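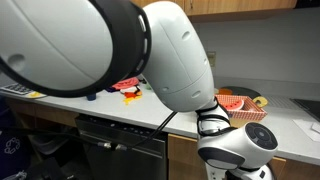
The kitchen, dishwasher side.

To: vurkora-users
Date: 31 January 2026
Subject: Re: Exporting after cancellation

An Enddale subscriber wrote:

> We cancelled our Vurkora plan in September. The terms say
> we get our records back "in a commonly used format". What
> came was one PDF, 300 pages, sideways. Is this normal?

Depends on your view of normal. PDF is commonly used, I'll give them that. So is cling wrap.

Have another look at clause 10 of the hosting terms. You have 60 days from the end of the plan to ask for a "structured copy", and those are the words to put in the ticket. Ask for "our data" and you'll get the PDF again, possibly the right way up.
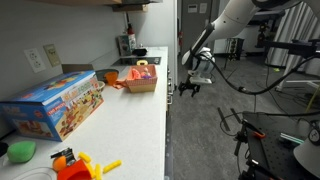

You're past the 60 days by my reckoning, so they'll quote you the retrieval fee. Ours was $200 and the file arrived with every date stored as text. Fliltik imported it without complaint, then sorted our customers by the first digit of their birthday. The Gulyás converter fixes that if you run it before the import. Run it afterwards and you get to do the import twice, as I did.

Keep the PDF, too. Our auditor favours it over anything that opens in columns.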